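Cumska Wrist Kit: data card for the Gasa sample set

Maintained by Yae Hirose and Arvid Westerberg. Last edited 7 February 2018.

Cumska is a kit for people who already own a small arm and want to collect picking data at home or in a small office. It has a wrist camera, two soft fingers in yellow and the recording software. The Gasa set is what we give together with the kit, so that a buyer can check his installation before he records something of his own.
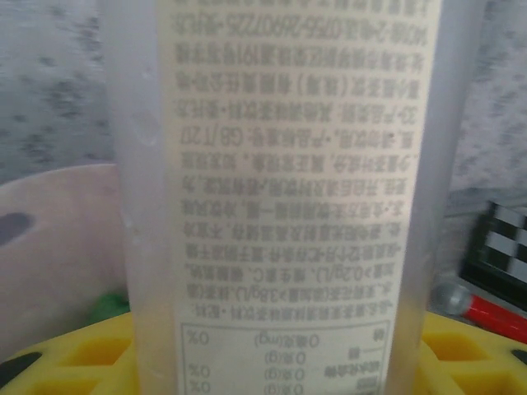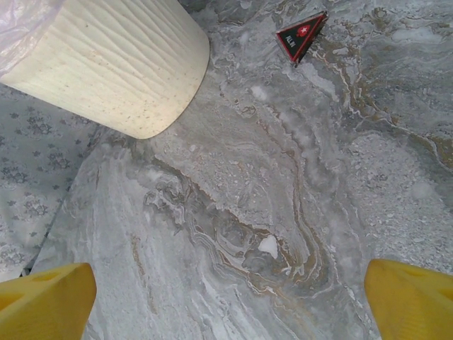

Contents

The set has 931 episodes, of which 269 are kept apart for testing. Each episode is one folder with the wrist video, the finger opening and a short text file with the task in English. Episodes shorter than four seconds were removed by Riku Minami by hand.

Tasks are of the household type: approach an object, grasp it, put it in another place, return. The objects are normal things from shops and homes. We did not buy special test objects, and we did not clean the rooms to look like a laboratory.

What the kit is good for

The fingers are forgiving with round things — a bottle is easier than a flat card. At close range the camera sees very little except the object, and a model which needs the whole room will not be happy with this view. We recommend to add a second, fixed camera. Shimada mounts fit without drilling.

Known problems

Text on labels can come out mirrored or upside down. Please do not use the set for reading text.

Polished floors with strong pattern confuse our depth estimate. Wakana Kuroda tried five settings and kept the default one.

The finger opening is recorded with a delay of nearly 5 frames in the older folders. The script fix_delay corrects it, but you must run it only once.

Left and right finger are exchanged in the file header of version 1. It will be repaired in April.

Licence and contact

Free for research and teaching. For use in a product, please write first to Sota Nomura at the Drollville office. Spare fingers are sold in pairs — please tell us the version of your wrist plate when you order.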